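チケット 315:クリーム色の掛け布団カバーに濃色の繊維が付着する
製品区分:Trurkmont 寝具/掛け布団カバー(クリーム)
起票者:Rajkumari Chaturvedi
起票日:2020年5月12日
優先度:中
状態:解決済み(経過観察)

現象
洗濯後の衣類をベッドの上に置いて仕分けしていると、掛け布団カバーの表面に黒から紺の細かい繊維が残る。粘着ローラーで大半は取れるが、ステッチの溝に入ったものは残る。枕カバーでは発生しない。カバーは昨年9月に購入し、以後2週に1度洗濯している。当初は症状がなく、冬物の衣類を洗うようになってから目立ち始めた。

環境
洗濯機:ドラム式、脱水 1,000 rpm
乾燥:同機の乾燥機能、70分コース
洗剤:Porkisell 液体タイプ
柔軟剤:なし
仕分け場所:寝室のベッド、掛け布団の上
対象衣類:黒の上衣、紺の上衣、白の肌着類

起票者が実施済みの対応
・カバー単独での再洗濯。付着は減るが、次の仕分けで再発する。
・洗剤量を規定量に戻した。変化なし。
・衣類をベッドに置く前に振る。わずかに改善。

対応履歴

[1] 一次受付
色移り(染料)か繊維の付着かを切り分ける必要あり。以下を依頼。
a) 付着部に湿らせた白い綿布を押し当て、布側に色が出るか確認
b) 付着物をテープで採取し、白い紙の上で確認
c) 乾燥フィルターの清掃状況を報告
d) カバー裏面の状態を報告

[2] 起票者回答
a) 色は出ない。
b) 短い繊維。黒と紺が混在し、白も少しある。
c) フィルターは毎回清掃しているが、奥側のフィルターは外したことがない。
d) 裏面には付着なし。

[3] 一次受付
a)より染料の移行は除外。表面のみの付着であることから、カバー洗濯時の再付着も主因から外す。衣類側から脱落した繊維が仕分け時に移っていると判断し、Temix(素材担当)へ回付。

[4] Temix
当該カバーの表地は綿で、毛羽は規格内。乾燥直後の衣類は帯電しやすく、脱落繊維が接触面へ移りやすい。濃色と白を同じ山に置くと双方に付着が出る。次の順に試すこと。
1. 奥側フィルターを外して水洗いし、完全に乾かしてから戻す。
2. 黒と紺は白物と分けて洗う。裏返してネットに入れる。
3. 乾燥終了後、5分間そのまま庫内に置いてから取り出す。
4. 仕分けは掛け布団を足元側へ折り返した状態、または平織りの布を1枚敷いた状態で行う。
5. 仕分け中は濃色と白を重ねない。
一度に全項目を変えると原因の特定ができなくなる。1を先に実施し、結果を記録した後に2以降へ進むこと。

[5] 起票者回答
1を実施。奥側フィルターの網目に繊維が厚く詰まっていた。清掃後の乾燥で付着量は半分ほどになったが、紺の上衣を置いた箇所にはまだ残る。
2を追加。白物への付着はなくなった。掛け布団カバーにはごく少量。

[6] Temix
フィルターの詰まりにより、乾燥中に回収されるはずの繊維が衣類に残っていたものとみられる。残りは紺の上衣単体の脱落と推定。同衣類のみで次を確認。
・乾燥機を使わず陰干しした場合の付着の有無
・衣類表面の毛玉の有無

[7] 起票者回答
陰干しでは付着なし。脇と袖口に毛玉あり。毛玉取り器で処理した後は、乾燥機を使用しても目視で分かる付着は出ていない。敷き布(4)は使い始めたが、急いでいるときは省いている。

[8] 一次受付(Chow チーム)
カバー側の不良ではないため、交換対象外。ステッチ溝に残った繊維の除去手順を案内。
・カバーを布団から外し、溝に沿って乾いた豚毛ブラシを一方向に動かす。
・浮いた繊維を粘着ローラーで回収する。ローラーを溝に強く押し込まない。糸が浮くおそれがある。
・その後、単独で通常洗濯。塩素系漂白剤は使用不可。

[9] 起票者回答
手順どおり実施。足側の溝に数本残るが、使用上は支障なし。枕カバーの縫い目も確認し、付着なし。クローズで可。

結論
原因:乾燥機奥側フィルターの詰まり、および毛玉のある紺の上衣からの繊維脱落。
処置:フィルター清掃、濃色と白の分離洗い、毛玉処理、仕分け時の敷き布。
再発時の確認順:奥側フィルター → 紺の上衣の毛玉 → 混洗の有無。
関連文書:衣類仕分け時の寝具保護(改訂待ち。「乾燥後の放置時間」の項を追加予定)

添付(3点)
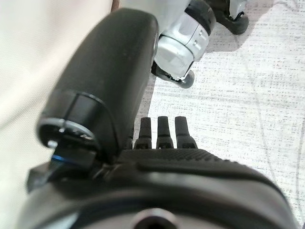
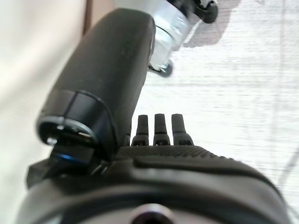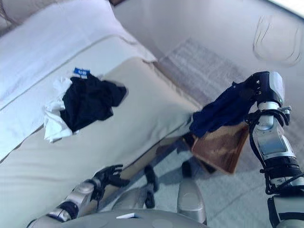 3点目:クリーム色の掛け布団と白い枕。布団の上に黒い衣類と白い布、右側に濃紺の衣類。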